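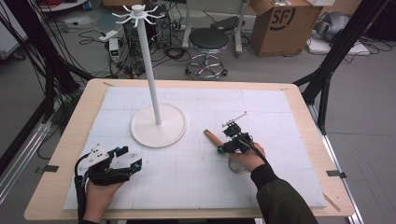

White mug tree on the gridded mat.

Stirkon: open mic comedy timings from Grokivton

Hello, and welcome to the readme for my very niche spreadsheet. Stirkon is a hand-timed record of comedy open mic sets at two rooms in Grokivton, the upstairs bar at the Sterngate and the basement at Jurić. It has 364 rows in it and I typed every one of them myself, mostly on the night bus, so please be gentle.

If you only want the data, grab sets.csv and read the bit about split sets further down before you add anything up. Everything else can wait.

What's in the folder

sets.csv is the main table, one row per timed stretch on stage.
nights.csv has one row per night, with the room, the running order as advertised and the running order as it happened (these are hardly ever the same).
topics.txt is my list of topic tags and what I mean by them.
changes.txt is where I own up to mistakes.

There are no recordings. I never made any, so please stop asking! I sat near the back with a stopwatch and a notebook, and later on with a stopwatch and my phone turned down as dim as it would go.

How I got into this

I do a bit of stand-up, badly, and I'd got into a long argument in the Sterngate about whether five-minute spots are ever five minutes. I said most people run over. The other side of the table said new acts run under, they panic and leg it, and it's the old hands who overstay. It seemed like the sort of thing you could just check, so the next Friday I took a stopwatch along. Then I kept going for 30 nights, long after everybody else had forgotten the argument.

How a set gets timed

The clock starts when the act says their first word into the microphone. Faffing with the stand doesn't count, and neither does the walk from the back of the room, which at Jurić can take ages on account of the pillar. If somebody starts talking before they've reached the mic, I start the clock when the room can hear them.

The clock stops on the last word of the act's own material or their goodbye, whichever comes later. Applause isn't included. A lot of acts say "that's me, thank you" and then remember one more joke, and in that case the extra joke is in.

I write down whole seconds. My thumb isn't good enough for anything finer, and you shouldn't believe anybody's who says theirs is.

The columns in sets.csv

night_id: matches nights.csv.
room: S for the Sterngate, J for Jurić.
slot: where the act came in the actual running order, counting from one. The host isn't in a slot.
act_code: a made-up code for the act, the same code each time I saw them. More on this under privacy.
set_id: one per set. Rows that share a set_id belong together.
part: 1 for nearly everything, 2 for the second half of a split set.
allotted: how long the act was meant to have, in minutes, as read out by the host or written on the sheet by the door.
seconds: how long they took.
light: whether the act was shown the light, y or n. Blank means I couldn't see it from where I was sitting.
topics: up to three tags, separated by a space.
first_time: y if the act or the host said it was their first ever gig. I had to take people's word for this (I have a feeling one or two had several first gigs).
room_mood: my own score for the crowd just before the act went on, from flat to lovely. It's purely my opinion and I nearly took it out.
notes: anything odd. Glass dropped, fire door opened, hen party arrived, that kind of thing.

Split sets, please read

The table has 364 rows but only 343 sets. A set gets a second row if it was properly stopped and then picked up again, usually with the host coming back on in between. The mic at Jurić is behind most of these. It cuts out, the host fills, somebody waggles the cable, and the act carries on from wherever they'd got to.

To get the length of a set, add up the seconds for every row with the same set_id. If you average the seconds column as it stands you'll get an answer that's too short, and I know this from having done it myself and waved the result about in the pub.

Short interruptions don't get a second row. A heckle, a coughing fit, a phone going off, it's all just part of the set and the clock keeps running.

Topic tags

These are the wobbliest thing in the whole file. I tagged as I listened, I gave each set three at most, and I've changed my mind over what some of them mean. "Flatmates" used to include landlords and now it doesn't. "Trains" has always included replacement buses. "Family" is so broad that it's close to useless, sorry, and I'd leave it out if you're doing anything clever.

I don't write down jokes. No punchlines, no premises, nothing you could get a laugh with. People are trying out new stuff at these nights and it wouldn't be fair to have it sitting in a file on the internet. The tags are meant to be vague enough that no act would mind seeing theirs.

Privacy

Codes instead of names, all the way through. I have a bit of paper that says which code is which and it lives in a drawer. I've also jumbled night_id so it doesn't run in date order, and left the dates out altogether, as anyone with the old posters could otherwise work out who was on.

If you've performed at either room and think you can spot yourself, drop me a line and I'll take your rows out, no questions. Please don't go trying to work out who anybody else is. It's a small scene and we all have to share a green room the size of a wardrobe.

The hosts at both places know I do this and said they didn't mind. I put a notice on the door sheet too.

Things that are wrong with it

I only went when I could, so it isn't a fair spread of nights. I missed the whole of June, when the Sterngate had its upstairs closed for a new floor, and by all accounts June at Jurić was packed.

I left early a few times to catch the bus, and the last slots on those nights are missing. The cut_short column in nights.csv tells you which ones.

My own sets aren't in here. I can't hold a stopwatch and a microphone (I tried, and it got a bigger laugh than my closer).

The light column is poor for Jurić. That pillar again.

Five minutes is what most acts are given but both rooms hand out tens now and then, so filter on allotted before you compare anybody with anybody.

And it's one listener with one pair of ears. If you wanted two people timing the same set so you could see how far apart they land, I'd love that as well, and I haven't got it.

Can you use it?

Yes, go for it. Use it for homework, charts, settling your own arguments, whatever you like. I'd be pleased if you mentioned Stirkon somewhere, and even more pleased if you sent me what you made. Please don't use it to rank acts or to decide who gets booked. Running over on a Tuesday in a basement tells you nothing about whether somebody's funny.

I'd also rather you didn't quote the averages as if they held for comedy in general. They're for two rooms in one town with one very loud hand dryer.

Who won the argument?

I'm not putting it in here! Load the file, add up the split sets, keep to the five-minute spots and compare first_time against the rest. It takes a few lines in whatever you normally use, and a spreadsheet will do it fine as well.

Spotted a mistake?

Open an issue and give me the night_id and the set_id. I'll go back to the notebook and check. If it's my typing I'll fix it and note it in changes.txt, and if it's my handwriting we may have to guess together. A couple of pages from the Sterngate have had a pint over them and those rows say "smudged" in the notes.

Adding your own room

A few people have asked if they can send in timings from elsewhere. I'd like that, but please ask your host first, stick to the start and stop rules above, and send a separate file with the same columns so I can keep mine as it is. Use a new letter for the room. S and J are taken, obviously, and I'm saving G in case the Grokivton arts centre ever gets its act together and starts a night.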